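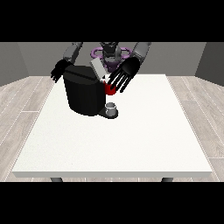

Paavo Laitinen disagreed with me before the tour had even started. The smell in the parking lot was green coffee, he said, and I had told everyone on the bus it was the brewery next door. He was right. Raw beans smell like hay and damp cardboard, and the Lorkska roastery had a delivery standing on the dock with the doors open.

We were 17 people in all, mostly from the evening class in Fletov plus a few who had signed up at the library. The roastery opens to visitors one Friday a month and the September date had been full since early summer. The tour costs 6 euros, paid in cash at the front office, and you get a half-pound bag to take home.

Catinca Tănase took us around. She handed out hairnets and earplugs and asked us to keep to the yellow line. Closed shoes are required. One man in sandals had to borrow a pair of rubber boots from the loading crew.

The first stop was the green store, a long hall with a concrete floor and high shelving. The beans come in jute sacks with a plastic liner inside. Catinca cut one open and let us put our hands in. The beans were harder than I expected, and a gray-green color that looked nothing like coffee. Each sack has a tag with the lot number, the harvest and the moisture reading taken on arrival. If the reading is too high the sack goes back on the truck. Horațiu Barbu asked how often that happens and she said twice last year, both from the same exporter.

From there we went through a plastic strip curtain into the roasting room. There are two drum roasters. The older one, a Sodell, takes 100 kilos at a time and came from a plant that closed. The newer one is smaller and is used for samples and short runs. We watched a full batch on the Sodell from the walkway. It is loud, and very warm on the walkway side, so take your jacket off beforehand. The operator, Bogdan Furtună, pulled a small scoop out of the drum every half minute or so, looked at it under a lamp and pushed it back. He also listens for the crack, though I could not hear it through the earplugs. When he opened the door the beans poured into the cooling tray and the arms started turning. The smell at that point was closer to toast than to coffee. Catinca said the aroma most people know comes after a day or two of resting.

Packing was the least interesting part for me, but several people in the group liked it best. The bags are filled by weight, sealed and stamped with the roast date. The line was down for a film change when we arrived, so we waited ten minutes and then saw it run.

The tasting took place upstairs, in a room with a view over the rail yard. We tried three coffees brewed the same way: coarse grounds in a bowl, hot water, four minutes, then break the crust with a spoon. You are supposed to slurp. The first coffee was a washed one and tasted like black tea with lemon. The second was heavier and a little smoky. The third was the house blend, sold as Frade, and I was glad to get back to something familiar. Nithin Gounder preferred the first and bought two bags of it.

Some practical points for anyone thinking of going. Bus 299 stops at the main gate, but the visitor entrance is on the other side, a ten-minute walk past the tire shop. There is no elevator to the tasting room. The stairs are steel grating and not good for heels or small dogs (there was a small dog). Photos are allowed everywhere except at the control panels. Allow two hours, and eat something first - the tasting is more coffee than it sounds like, and there was only a plate of dry crackers to go with it.

The shop by the office closes at five and does not reopen for late groups. We came down at ten past, so Paavo and I are going back for filters next week.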